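How to sort a big heap of cards in one sitting
Posted Sunday, January 30, 2022
Filed under: Tidying, Paper and small stuff

Quick one, as I've been asked for it again and I keep typing it out in emails. Business cards, membership cards, stamp cards from cafes, gift cards with who knows what left on them, the little ones that come in with parcels. All of it. You've got a drawer or a shoebox of the things. So did we. Ours came to 83 once I'd tipped it out, and that was after I'd thrown the obvious rubbish away.

It's an afternoon at most. Less if you don't stop to read everything.

What you need

A table. Proper one, flat, good light. Not the bed, not the sofa arm.
Rubber bands or bulldog clips
A pen that writes on shiny card (try it first)
A box with dividers, or some envelopes. I use the small Drunholm box, the one with the lift-out tray
Scissors
A bin or bag for the throwaways
Phone, charged, for checking balances and taking down numbers

Before you start

Clear the table right off. Wipe it and let it dry, card sticks to a damp patch and the back comes away. I've lost a nice one like that.

Go round the house or office and get every card you can before you sit down. Coat pockets. Old purses. The glove box. The pot by the phone. Backs of books, if you use them as bookmarks. It's very annoying to finish and then find another stack in a rucksack, so do the rucksacks too.

Kettle on if you like but keep the mug on a different surface. Or the floor.

Step one. Tip out and turn over

All in the middle. Spread them so nothing is on top of anything else. Then turn them face up, the lot, same way round if you can be bothered. You'll spot doubles straight off. I had the same Gindareck stamp card in there over and over, each with one or two stamps on it. (Some places will add them together for you if you ask nicely. Ours did, at the counter. Free coffee.)

Step two. First sort, fast

4 piles, no more:

Use it
Keep it for the details
Check it
Bin it

Don't read the small print at this stage. Pick up, decide, put down. If you can't decide, it goes on Check. Dark cards with tiny pale writing are the worst for this, you end up holding them under a lamp for ages. Straight to Check with those and deal with them all together.

Put the piles at the four corners of the table, well apart. Mine used to be side by side and one sleeve was enough to mix them.

Step three. The Bin pile

Go through once more, quickly. Anything with a long number, your name or a signature strip gets cut up. Cut across the number and across the stripe or the chip, and put the bits in different bags if you're fussy. The rest goes in with the paper recycling, unless it's plastic or has that shiny coating. Our council won't take the coated ones. Check yours.

Step four. The Check pile

Boring part. Get the phone out.

Gift cards: there's usually a web address or number on the back for the balance. Write the balance on the front with the pen, and the expiry next to it. Nothing left, bin. Something left, Use pile, and stick it somewhere you'll see it. I had a Dikard one with enough on for a set of drawer liners, sitting there since May.

Memberships: still paying for it? If yes, Use. If no, cut up.

Library cards: keep, even if they've lapsed. They normally just want your address again.

Hotel and gym key cards: cut up and bin, unless they ask for them back. Some do charge.

Cards you realy can't work out: give it one search each. Nothing comes up, bin.

Step five. The Details pile

These are the business cards. Plumber, dentist, the woman who did the curtains. What you want is the number, and you can do without the card.

Type them into your phone as you go, with what they do in the name field. So "Boiler" first, then the firm. You won't remember the firm in a year but you'll remember the boiler. If you don't fancy the typing, lay them out in rows and take photos. Put the photos in their own album or you'll never see them again.

I do keep a few as cards. The nice thick ones, and anybody who wrote something by hand on the back.

Step six. The Use pile

Last cut. What lives in your purse or wallet and what lives in the box?

Purse: things you'd use without planning to. Bank, bus, the coffee place, the supermarket.
Box: things you'd plan a trip for. Garden centre, swimming, the museum pass.

I got the purse down to 13, which is still a lot but it does shut now.

Step seven. Box them up

Divider for each sort, written on the top edge where you can read it with the lid off. Stand the cards on their short side, they're easier to flick through like that. Tall ones at the back. Don't pack it tight or you'll never put anything back in, you'll leave it on the side and there's your heap again.

Band round any set that goes together. Not too tight, bands mark soft card.

If you're doing it away from home

Shared tables are good for this. Bigger than anything I've got. I've done the office lot upstairs at Vidal, pale wood table by the railing, plenty of light, people getting on with their own things. Two tips: keep the stack back from any rail or edge with a drop under it, and take your own bin bag. And do one small handful at a time, laid flat, so you can pack up in a minute if somebody else needs the space. 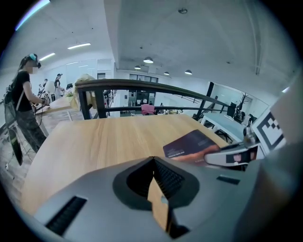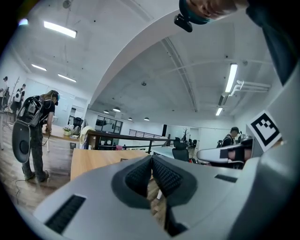 Keeping it that way

One slot or dish by the door. Any new card goes in there, nowhere else. When it looks full, sit down and do the quick sort again, ten minutes tops. I do ours every 2 months or so, when I do the receipts.

Say no at the till. You don't need the stamp card for a shop you're in once.

If the shop has an app and you already have the app, bin the card. Same points.

A few things people ask

Laminating? No. Makes them too thick for the slots and the stamps won't take.

Sleeves, like for trading cards? Fine for old or sentimental ones. Too fiddly for every day, and they slide about in the box.

What about a child's collection, football cards and so on? Different job. Same table, same turning over, but let them pick the piles or there will be tears. I'll do a seperate page for that.

Magnets? Keep anything with a black stripe away from bag clasps and phone cases with a magnet in. Hotel keys go first. Bank ones seem tougher, I still wouldn't risk it.

Do I have to do it all in one go? Better if you can. If you have to stop, band each pile with a slip of paper on top saying which it is. Don't trust yourself to remember.

Sticky residue from old labels: bit of cooking oil on kitchen roll, plastic cards only. On paper card it leaves a grease mark and that's that.

Right, got to run. Receipts page is next, then the instruction manuals, which are going to need a bigger box.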